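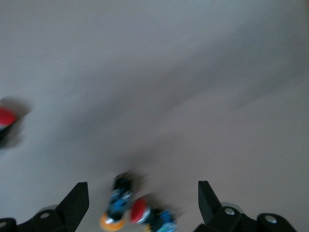 淡いグレーの天板。右側から下の中ほどにかけて、色の濃い帯が斜めに入っている

白・淡色テーブルの天板の手入れ 普段の拭き方から輪じみ、くすみまで

淡い色の天板は部屋が明るく見える反面、汚れと影の見分けがつきにくい家具です。このページでは、白や薄いグレーの平らな天板を対象に、日常の拭き掃除と、汚れが残ったときの対処をまとめます。無塗装の木、オイル仕上げの木、天然石は扱いが違うため対象外です。表面の材質がわからない場合は、先に購入時の説明書を確認してください。

用意するもの

・マイクロファイバーの布 2枚(水拭き用と乾拭き用)
・台所用中性洗剤
・ぬるま湯とバケツ
・綿棒
・やわらかいスポンジ
・重曹(必要な場合のみ)

布はMonolsteadの薄手のものを使っています。Hostixの厚手タイプも試しましたが、絞りにくく、天板に水が残りがちでした。手持ちのもので十分です。ただし柔軟剤を使って洗った布は、拭いたあとに筋が出ることがあります。

1 汚れか影かを確かめる

淡いグレーの天板は、光の当たり方で色がかなり変わります。濃いグレーの帯に見えたり、一部だけ赤みのある色に見えたりしても、すぐに洗剤を使う必要はありません。

照明を一度消し、窓からの光だけで見ます。次に立つ位置を変え、反対側からも見ます。帯の位置や形が変われば影か映り込みです。どこから見ても同じ場所に残るなら、汚れか変色と考えて先へ進みます。

指の腹で軽くなでる方法もあります。ざらつきやべたつきがあれば付着した汚れです。手ざわりが周りと変わらず色だけが違う場合は、日焼けや色移りの可能性があります。

2 上の物をどけて、ほこりを取る

小物、コースター、ランチョンマットはすべて別の場所に移します。拭きながら少しずつずらすと、底についた砂粒で天板を引っかくことがあります。

ほこりは乾いた布で奥から手前へ集めます。いきなり濡れた布で拭くと、ほこりが筋になって残ります。パンくずなど固いものは、布で押さえずに手で拾うか、やわらかいブラシで払ってください。

3 水拭きする

ぬるま湯に布を浸し、しずくが落ちなくなるまで固く絞ります。布は四つ折りにし、面が汚れたら折り返して使います。

拭く方向は一方向にそろえます。円を描くように拭くと縁に汚れが集まり、乾いたときに輪の形で残ります。横に拭くと決めたら端から端まで一息に動かし、次の列は布の幅の半分ほど重ねます。

天板の縁と角は最後にします。手がよく触れる手前側の縁は皮脂がつきやすく、布を変えて二度拭くときれいになります。

4 洗剤を使う

水拭きで落ちない油汚れや手あかには中性洗剤を使います。ぬるま湯1リットルに小さじ1杯が目安です。わが家では189ミリリットル入りの小さなスプレー容器に薄めたものを作り、その日のうちに使い切っています。

液は天板に直接吹きつけず、布につけてから拭きます。継ぎ目や縁の巻き込みに液が入ると、浮きやふくらみの原因になります。

洗剤で拭いたら、水だけの布で二度拭きます。洗剤分が残ると表面が曇り、新しいほこりもつきやすくなります。

5 乾拭きする

水気が残っているうちに、乾いた布で拭き上げます。力はいりません。布の重さに手を添えるくらいで、やはり一方向に動かします。

終わったら腰を落とし、天板とほぼ同じ高さから眺めます。上から見てわからなかった拭き筋も、この角度ならよく見えます。筋があれば、固く絞った布で軽く拭き、もう一度乾拭きします。

汚れ別の対処

輪じみ
コップの底の跡は、たいてい水分中の成分か飲み物の糖分です。ぬるま湯で湿らせた布を5分置き、やわらかくしてから拭きます。一度で薄くならなければ繰り返します。

茶渋、コーヒー
中性洗剤で落ちなければ、重曹を少量の水で練り、目立たない場所で試します。つやが変わらなければ、綿棒で汚れの部分だけに置き、3分で拭き取ります。こすらないでください。つやのある塗装には使いません。

ボールペン
薄めない中性洗剤を綿棒につけ、線に沿って動かします。綿棒はこまめに取り替えます。除光液やシンナーは塗装を溶かすことがあるので使いません。

印刷物の色移り
チラシや新聞を濡れた天板に置いたときに起こります。早いうちなら中性洗剤で薄くなりますが、時間のたったものは残る場合があります。

シールの跡
ドライヤーの弱い温風を離して当て、のりがゆるんだら布でつまむように取ります。金属のへらは使わず、使い終わったプラスチックのカードの角で代用します。

使わないほうがよいもの

メラミンスポンジは細かい研磨材と同じ働きをします。汚れは落ちますが、つや消しの面ではこすった部分だけが光り、その後は戻せません。クレンザー、ナイロンたわしも同じです。

塩素系漂白剤は黄ばみが出ることがあります。Vodmontの家具用ワックスも一時期使っていましたが、淡色の天板では塗りむらが目立ったため、今は使っていません。ワックスを塗る場合は、天板の材質に使えるかを必ず確かめてください。

手入れの頻度

水拭きと乾拭きは毎日、食後に行います。洗剤を使うのは週に一度で足ります。

小物をいつも同じ場所に置いていると、その下だけ日に焼けず、跡になって残ります。季節の変わり目に配置を替えるか、窓際ならレースのカーテンを引いておきます。うちでは7月と8月の昼間は閉めたままです。

布の洗い方

使った布は中性洗剤で手洗いし、よくすすいで陰干しします。乾拭き用と水拭き用は端に色糸を縫っておくと混ざりません。けばが減って水を吸わなくなったら床用に回します。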